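Land tax, ground rents and a spreadsheet: an afternoon with the Zevley leaseholder group

Notes typed up 1st April, mostly on the train.

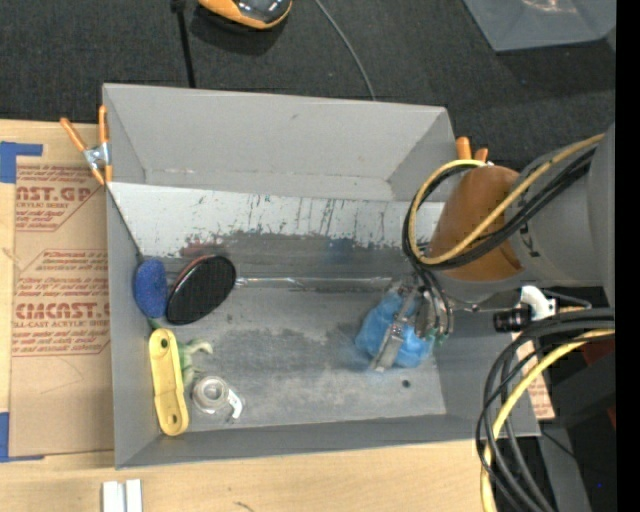
She bought her flat in Zevley for the river path and the short walk to work. The lease she barely read. "I'd like to say I did. I skimmed it in the solicitor's waiting room with a toddler on my knee."

Seven years on she can quote most of it. She runs a small group of leaseholders and has become, to her own surprise, a campaigner for taxing land instead of buildings. She asked me not to use her name. Her freeholder writes letters.

We met in her kitchen. Tea, a lot of paper, a phone that kept going.

First question, the obvious one. Why land?

"Because I was paying rent on the ground under a flat I'd already bought, and the ground was going up faster than the flat. So I wanted to know where that money came from. Who made it." She'd had the new station in mind. When the line opened, prices on her side of town jumped. The freeholder hadn't laid a brick of it. "We paid for that station. Taxes, fares. Then we paid again, in the rent."

Her own ground rent was £40 a month when she moved in. After the review in August it went to £63. Doesn't sound like a fortune, I said. She'd heard that before.

"It's what it does to the sale price. Buyers see a review clause and they run. Lenders too, some of them. So my neighbour can't move, and she's got a job offer in another county." A pause. "That's a person stuck in the wrong place over a clause."

The group started as a message thread between two landings. It has people from three blocks now — Flamen Court, Kandura House and her own, which she'd rather I left out. They share letters, compare service charges and argue about whether land tax is a distraction. Plenty of members think it is. They want their leases fixed, full stop.

"Fair enough. I want mine fixed as well. But say we all get our freeholds tomorrow. The next lot still can't afford to buy in. I'd just be the one holding the ground."

That bit interested me. Most people I interview about property want the door held open till they're through it. I put it to her that a yearly tax on land value would land on her too. Would she pay it?

"Yes. Grumbling."

What about somebody retired, big house, small pension? She didn't dodge. Thinks you let them put it off untill the house is sold, with the bill rolled up against it. She worries about people's children finding a debt they weren't told of, and she hasn't got a neat answer. "I've read four different schemes for it and I don't love any of them."

We got on to the spreadsheet. She keeps one on sales in the town, off public records, filled in after the kids are asleep. 3714 rows. She splits each price into what she thinks it would cost to rebuild and what's left over, and calls the left over bit land. Crude, she says. A surveyor would wince. But the pattern in her figures is that the rebuild part hardly shifts from one end of town to the other, while the rest swings all over the place depending on the station, the schools, the view.

Empty plots bother her most. There's one behind the Hồ supermarket, fenced off as long as she's lived there. It's changed hands twice. "Each time for more. Weeds on it both times." Under the present rules the owner pays next to nothing to sit and wait. Tax the site for what it could be, she says, and they'd build or sell.

Would they though? Builders I've talked to blame planning, not greed. She half agrees. Planning is slow, she's sat through the meetings. Still thinks waiting would look less clever with a bill every year.

And the big question, whether prices are heading for a fall. I always ask. She pulled a face.

"People want me to give them a year. I can't. I've seen the charts, the cycles, all that. Some of it's persuasive. But if you need somewhere to live you need it now, dont you, you can't camp in a field waiting for the chart."

Would she buy again? Long think. Kettle on again. She'd buy, she said, but she'd read the lease first, the whole thing, and pay somebody to shout at her about the review clause.

The phone went again. One of the Flamen Court lot, new letter from the managing agent, could she take a look. She was already reaching for her glasses. I let myself out.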